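In Defense of the Refill Pouch, With Some Complaints
By Tove Gunnlaugsson
5/17/26

I have bought household soap for a small office, a shared kitchen and my own apartment, and in all three places the same argument comes up. Should we buy bottles, or should we buy the big soft pouches and fill the bottles ourselves? The people who like pouches tend to like them a lot. The people who like bottles don't think about it much and just want soap by the sink.

I am on the pouch side, mostly. I think the companies that sell us soap, lotion and cleaner in small stiff bottles have made us pay for the same container over and over. A good bottle lasts for years. The pump gives out first, and a new pump can be had for very little money. Throwing out the whole thing when it runs dry makes no more sense than throwing out a salt shaker.

But I also think the people who sell refills have been lazy, and I want to spend most of this column on that.

Start with the opening. The last pouch I bought, from Katisberg, holds 2,000 milliliters and has a tear notch at one corner. The notch works fine. What comes after the notch is the trouble. The plastic stretches where it should tear, so you end up using scissors, and scissors leave an opening that is either too narrow to pour from or wider than the neck of the bottle. I have done both. A screw cap on the pouch solves this, and Trendport has put one on theirs for years. It adds a bit of hard plastic, true. It also means the soap ends up in the bottle and you can close the pouch when you are done.

Then there is the matter of leftovers. A pouch that fills three and a half bottles is a pouch that will sit half empty under a sink, folded over and held shut with a clothespin, until it tips. Makers know what size their own bottles are. They could make the pouch come out even. My neighbor Eyvindur Kvaran says this is a small thing to be annoyed by, and I agree with him that it is small. I have still wiped out that cabinet more times than I would like.

The third complaint is about the wrap. Bottles sold in sets often come bundled in a printed bag or a sheet of film, and so do some refills, which seems to me to undo the point. You buy fewer bottles and get a bag around the pouch. When I moved our office order to a store in Gramton, I asked if the goods could come loose in the box. They could. It had been an option all along and it was listed on the second page of the order form, in small type.

I am not against all wrapping. Film around a set keeps the bottles together on the shelf and keeps them clean, and if one leaks the mess stays in one place. That is worth something. What I object to is wrap that can't be used again and can't easily be sorted. In my building, soft plastic goes in its own bin, and the bin is in the basement – so in practice a good deal of it goes in the kitchen trash. I have done that too, on days when I was tired.

It is worth unpacking a whole delivery on one table at least once, before anything gets put away. Most of us open one thing at a time and throw the wrap out as we go, so we never see it next to what it held. Opened out flat, a bag takes up far more space than you would guess.

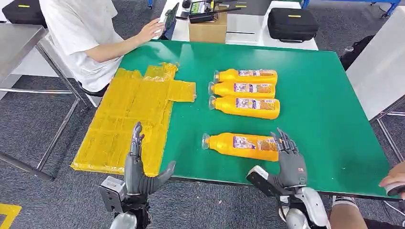 A crinkled yellow bag or wrapping sheet, spread out next to four bottles.

I would ask shoppers for three things, and none of them takes long. Keep the bottles you have and replace the pump when it sticks. Check the price per liter, since a refill is not always the cheaper choice. I found one last November that cost more than the same amount in bottles, and I put it back. And if the wrap bothers you, tell the store. The manager at Sveinbjörnsson, where I buy my own things, said she had heard that complaint from 8 customers in a year. She thought that was a lot. I thought it was very few, but it got her to move the loose bottles to a lower shelf where people can see them.

From the makers I would ask for a cap, a size that comes out even, and a label that tells you which bin the thing goes in. The label could be large. There is plenty of room on a pouch, and most of it now goes to pictures of flowers.

One reader wrote to me that she had kept the same kitchen bottle going for 14 years. The print has worn off and her guests sometimes ask her what is in it. She wrote "soap" on a strip of tape and stuck it to the front, and she replaces the tape when it peels.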